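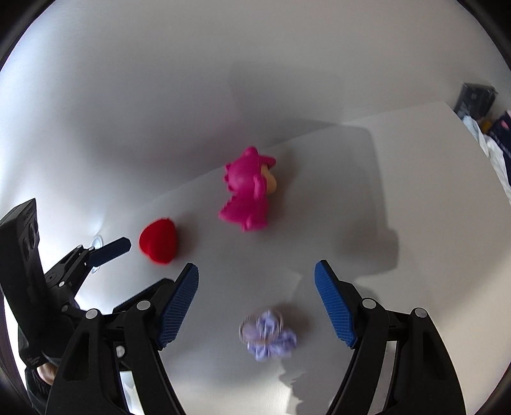 4 Clearing small soft items from a table
Reading time: 2 minutes

This section covers small plush pieces, such as hearts and other stuffed shapes, and the little clear suction cups used to hang them. It applies to any flat table used with the Drodine storage boxes.

Before you start

Have one Closell pouch ready for the soft pieces and a lidded tub for the suction cups. The standard pouch is 18 cm wide. Wipe the table with a dry cloth.

Steps

1. Spread the pieces out so that none is lying on top of another.
2. Pick up the suction cups first and put them in the tub. They are hard to see on a pale table, so look across the surface from a low angle.
3. Take each soft piece by its sides and lift it straight up. Do not drag it, as fuzzy fabric picks up crumbs and dust.
4. Check the seams. Put anything with a split seam to one side for mending.
5. Place the pieces in the pouch face up, in a single layer. Hearts go in with the point towards the closed end.
6. Press the air out with a flat hand and close the pouch.
7. Write the contents on the label and put the pouch in the box.

Note: Red and other strong colours can mark paler fabric if stored damp. Let washed pieces dry overnight before packing.

Note: If a suction cup has stuck to the table, lift its rim with a fingernail. Do not pull on the hook or stem.

Caution: Suction cups and small plush pieces are a choking hazard. Keep them away from children under three and from pets.

Replacement pouches are listed as part 112 and tubs as part 41. Order both from Gwion Griffiths at the Llewellyn stores desk. For washing, see the Darken fabric care sheet.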